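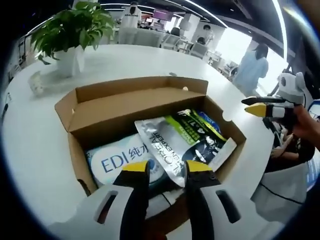 Packing Mixed Toiletries and Pouches in a Small Carton

Applies to: single-wall corrugated cartons, flexible goods (bags, foil pouches, flat retail packs), no glass.

Soft packs are awkward to box. They slump, they slide over each other, and a carton that looked full on the table can have a finger's width of empty space at the top by the time it is opened. The method below is the one we use for small mixed orders. It needs a clear surface you can reach from at least two sides. A round table is fine.

What you need

A folding carton with the bottom already taped
Packing tape, 2 inches wide
Kraft paper, or any clean paper that crumples
A kitchen scale
The packing slip or address card

1. Check the carton

Press on the bottom seam from the inside with a flat hand. If it gives, add a second strip of tape along the seam and carry it a few inches up each side. Fold the side walls up fully before anything goes in. On cartons with notched side walls, run a thumb along each notch and flatten any torn edge, or the tab will catch when you close the lid.

Leave the rear flap standing. It keeps items from going over the back while you load, and it gives you a straight line to pack against.

2. Sort the goods by stiffness

Make two groups. Large plastic bags and foil pouches go in the first. Anything with a flat face or a firm edge goes in the second. Weigh each item and write the weight on the slip. In the order used for this page the lightest pack was 8 g and the heaviest was 199 g, so weight was not a concern and the order of loading was decided by size alone. Where one item is over 200 g, it goes on the bottom regardless of its shape.

3. Lay the largest bag first

Place the largest bag flat, against one side wall. On this order that was the white bag marked EDI 纯水, on the left. Push trapped air toward the end of the bag, but do not fold the end under. A folded end springs back and lifts whatever is on top of it.

4. Set the pouch across the middle

A foil pouch such as the L'OREAL MEN EXPERT one can lie at an angle, partly over the bag. The overlap holds the bag down. Keep the overlap under half the width of the pouch – more than that and the pouch rocks.

Foil creases permanently. Handle it by the sealed edge and do not press on the printed face.

5. Fill behind and to the side

Flat retail packs go in the space that is left, toward the back and the right. Put the smallest in the rear corner and the next one in front of it. Printed faces should point up so the contents can be checked without unloading.

6. Add the card

Stand the card against a side wall near the front. It can lean. A card laid flat under the goods tends to stay in the carton when the carton is thrown out, and Sumeya Admasu at Hornlow traced most of our missing return slips to this.

7. Test for movement

Hold the flaps closed by hand and tilt the carton 45 degrees to each side. Open and look. If anything has moved more than an inch, crumple paper into the gap on the side it moved from. Repeat until nothing shifts. Do not fill with paper before this test, as it is easy to use too much and bow the walls.

8. Close and tape

Fold in the side tabs, then bring the rear flap over and tuck it. Tape the center seam with one strip. For anything going by mail, add a strip over each open edge.

Notes

Liquids in soft packs: put each in its own zip bag before step 3.

Reused cartons: acceptable up to two trips. Check the corners for softening and cover old labels completely.

Batch work: for runs of 100 cartons or more, weigh the first five and spot-check after that.

Revised in November to move the card from step 3 to step 6. Corrections to Murali Kartha.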